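Thursday, April 7, 2022
Bench 2, bimanual cell, phone handling

Picked up the controller branch again. Goal for the day: get rid of the jitter in the left arm while it holds a phone and the planner is still working on the right arm's next segment.

Control loop is at 100 Hz, planner timeout 600 ms. When the planner runs over, the left arm is sent its last commanded pose, and the interpolator treats that as a new target and restarts its ramp. Logged joint velocities show the restart clearly on the wrist joints, much less on the elbow. Patched the interpolator to drop any target identical to the current one. Unit tests pass. Not merged.

Also changed the collision model. The rack was in there as a solid box, so every approach near the wires was rejected. Replaced it with a frame and one thin box per wire, padding unchanged. Planning is slower with the extra geometry.
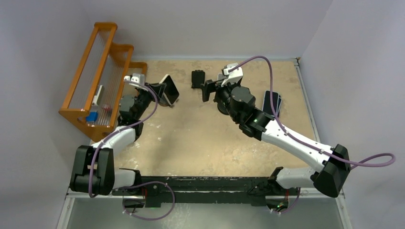
Aurel Nistor thinks the duplicate check is the wrong fix, and that the planner should publish an explicit hold message so the interpolator never has to guess. He would also like the held phone attached to the left gripper as a collision body before anyone tunes padding. Agreed on the second point. On the first, the hold message means touching the Prinon bridge, and that code has had no tests since October.

To do:
- attach phone body on grasp, detach on release
- second phone on the table goes in as a static obstacle
- rerun the 60 saved start poses with old and new rack model, compare planning times
- ask Safta Vlad which bridge version the Venuseo cell runs

Branch is interp-hold, logs in the usual folder.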